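Kalleo Bin Picking Study: Frequently Asked Questions
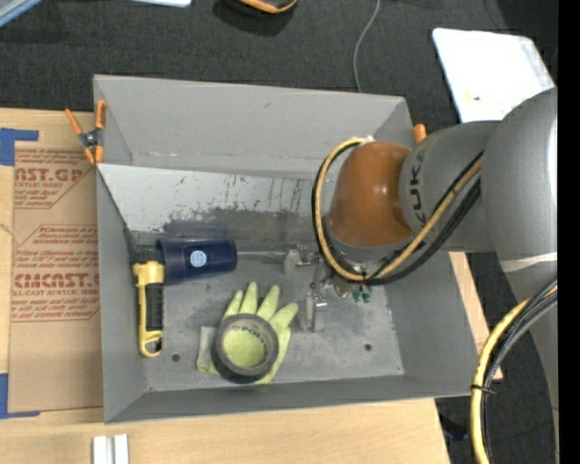
Last updated Mon 15 July

What is the study about?
We wanted to know whether a robot arm picks better from a cluttered bin when it is allowed to push things before it grasps them. Most picking methods choose a grasp from one view and go for it. Ours, called Kalleo, scores pushes and grasps together and takes whichever has the higher expected payoff two moves ahead.

Who is doing the work?
Pentti Eskola wrote the planner. Siiri Niskanen runs the trials and keeps the logs. Questions about the grasp scoring go to Aarne Rissanen.

What hardware do you use?
A KUKA arm with a finger gripper, working over a gray bin clamped in place. The method doesn't depend on that arm. It needs a calibrated camera over the bin and a gripper that can close on command.

What kinds of objects are in the bin?
Household and workshop items: cups, work gloves, rolls of tape, hand tools. We wanted a mix of rigid and soft things. Gloves are the hardest class, and a heavy item resting on a glove is harder still.

How many trials did you run?
Over 600 attempts. Of these, 437 count toward the reported result. The rest were used to tune the push length and are left out of the tables.

What counts as a success?
The object has to leave the bin and stay in the gripper until the arm reaches the drop point. A pick that brings up two objects is logged as a failure, even if both arrive.

Did pushing help?
Yes for objects lying against a wall, where the fingers often have no room on one side. For objects in the open it made no difference we could measure, and it cost time.

Does the planner learn during a trial?
No. The weights are fixed before the run starts.

Why does a run stop after 20 moves?
Past that point the planner was mostly repeating the same push. Siiri set the limit after the first week.

Can I get the code and the logs?
The logs will be posted in August. The code needs some cleanup first and has no date yet.

Can I test it on my own objects?
Yes, if they fit the gripper. Write to Siiri with sizes and weights.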